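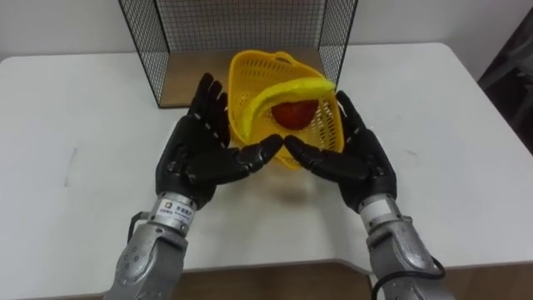 The Flelis wrist cable kit replaces the stock leads between forearm and hand on the Grarnis upper body. Order one kit per arm. Each lead is 300 mm long and has to leave the wrist on the outer side, with a loose curve back along the forearm, as the black cables do on both arms at the yellow basket. Keep the slack out of the elbow. Power down before unplugging a hand, and run the finger check after refitting.

Part no. 469. Fits left or right. 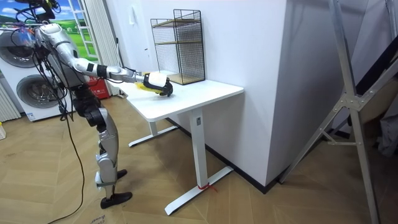 *Text: Afaf Semaan, Stornamance service desk. Updated 2/22/26*

Body cables are sold separately as part no. 557. With the legs fitted, they hang past the hips and run out over the floor, so check the jackets near the feet every nine shifts. Replace any lead with a flattened or split jacket. Do not tape it.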